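Tumus Home Sewing Forum > Fabrics and Fibres > Black linen tea towels, hems and washing

threadbare_jo
Jun 13, 2020
I've gone completely mad for hemming my own tea towels and napkins! Started with a metre of black linen from Amini (the remnant bin, bless them) and now I can't stop. My question is about corners. I've been folding the hem over twice and just stitching straight off the end, and the corners come out lumpy. Is mitring worth learning for something that's only going to dry dishes?

pademelon
Yes yes yes, learn to mitre! It looks like witchcraft the first time and then your hands just know it. Press the folds in first, open them out, fold the corner in on the diagonal, trim, fold back up. I did 4 napkins in one evening and was so pleased I ironed them again for no reason.

Use more steam than you think. Linen loves it.

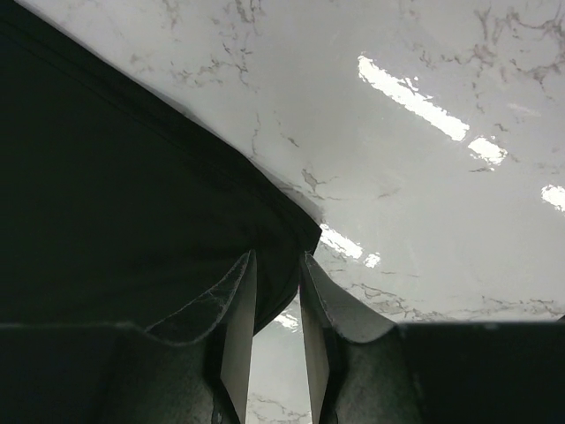
The other thing is thread colour. Don't assume black is black. I've had "black" thread go brown next to the fabric after a few washes, and "black" fabric that was really a very dark green once I got it out in daylight. Take your fabric to the shop and lay the thread across it near the window.

oldbobbin
I'll disagree with pademelon on the mitring, sorry. For tea towels it's a waste of a good evening. Fold, fold, backstitch, done. Clip a bit of bulk out of the corner before the second fold and the lump goes away. I've got towels I hemmed like that years ago and they're still in the drawer doing their job.

Napkins for guests, fair enough, mitre away.

pademelon
Clipping the bulk is how you get a frayed corner, oldbobbin! Especially in loose linen. I will die on this hill.

oldbobbin
Not if your stitches are short enough. Mine are set at 2 and nothing has frayed yet.

threadbare_jo
Ha, I might do one each way and see which I like. Another question while you're both here: prewashing. The label said 105 cm wide and I've already cut some without washing it. Have I wrecked it?

quiltedgalah
Not wrecked, just wash it now before you hem. It'll shrink more along the length than across, so your squares may end up a bit rectangular, and you can trim them back. Cold wash, on its own, because black will bleed on everything you own. Dry it in the shade too. I use the Fluvlow liquid for darks and love it, my old black apron still looks terrific.

oldbobbin
Plain liquid from the supermarket does the same thing for half the money.

quiltedgalah
Maybe so, but I like the smell!

threadbare_jo
In it goes, then. What iron setting does everyone use after? Mine is an old Trasar with the numbers rubbed off the dial, so I've been guessing.

pademelon
Linen setting is usually the hottest, up near 200 degrees, but test on a scrap. Black goes shiny if you press it on the right side, so do it from the back or put a cloth over it. And iron while it's still a little damp, it makes the hems sit so beautifully flat.

oldbobbin
Agree with every word of that, for once.

Last updated: June 2020
Contact the moderators | © Tumus Home Sewing Forum | Back to top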